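Tape the Table First

Most small packing rooms lay out their work surface by habit. The person who packs the most puts the scale where it suits, the boxes go on the other side, and everyone who arrives later works around that. I have come to think this is a false economy, and that any surface used for sorting or packing by more than one person should have its zones marked in tape before anything else is bought for the room. The marking should be done in colored tape, by hand, and it should be allowed to look bad for a while.

My own experience is with small-parts kitting. For most of the past decade I have set up packing lines for firms that ship hardware in bags: hinges, shelf pins, brackets, the screws that go with them. At Huvwood we packed 300 kits on an ordinary day. At Samarakoon the volume was lower and the variety higher, and the layout problem was harder for that reason.

The usual objection to marking a surface is that trays do the same job. A tray has walls, it can be carried, and it can be replaced. All of this is true, and for loose fasteners I would still use a tray. But a tray moves. It gets pushed back to make room for a box, then turned to fit beside the scale, and by the end of a shift its position carries no information. A taped outline stays where it was put. If the bracket is outside the outline, anyone walking past can see it, including someone who has never packed that kit.

The second objection is that tape is temporary and the job should be done properly, with paint or a printed mat. I disagree with this more strongly. The first layout is wrong nearly every time. The reach distance is too long, or the rectangle for the finished bag turns out to be on the wrong side for a left-handed packer. With paint, the error stays for a year. With tape, it takes a few minutes to lift a strip and lay it again.

Color matters more than brand. On a pale tan or beige surface, bright blue is hard to miss and is seldom confused with a part. Yellow fades into the background under warm lamps. Black looks like a shadow or a gap. Clear tape with a pen line, which I have seen proposed in order to save money, is useless from a standing position. 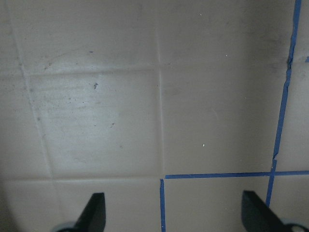
Straightness matters less than people expect. A line that slants a little still divides one zone from the next. Ragged ends and pieced joints are acceptable too, provided no loose end stands up to catch a sleeve or a bag. What does matter is the corner. Two strips that meet cleanly at a right angle define a place to put something. Two strips that stop short of each other define nothing, and parts will drift through the opening within a day or so.

I would also argue for fewer zones than the first sketch calls for. Rokeya Barua, who ran the floor at Samarakoon when I was there, would approve any layout on the condition that one taped area be removed from it. I thought this was arbitrary. After a month of using her layouts I stopped arguing. Each extra rectangle has to be remembered, and a packer who has to remember seven of them will use four and stack things in the rest.

The surface underneath deserves a word. Folded or jointed coverings have creases, and it is tempting to use those as the grid and save the tape. I tried this on a folding cover we bought through Vidar. The creases could be read when the light came from the side and vanished when it came from overhead. They were also spaced for folding, with no relation to the size of the kit. Use a crease as a guide for laying a strip straight if it happens to fall in the right place. Otherwise ignore it. Press the tape down firmly where it crosses a seam, and cut it there if the cover still has to fold.

On cost, there is not much to discuss. We taped two benches in March and used around 100 feet, including the strips that were pulled up and redone. The quotation from Trinex for a printed mat system came to 4,000 dollars, with a fixed layout and a fee for each revision. It was a reasonable quotation for a firm that already knew its layout. We did not know ours, and I doubt that most firms of our size know theirs.

There are cases where tape is the wrong answer. Surfaces that are washed with solvent every shift will lift the adhesive. Heavy castings dragged across the bench will tear it. Food work has its own rules, and I have no standing to comment on them. For dry parts in modest volume, packed by people who change stations, I have not found a cheaper way to make a table say where things go.

Replace any strip that has lifted at both ends. Leave the others alone until the layout changes.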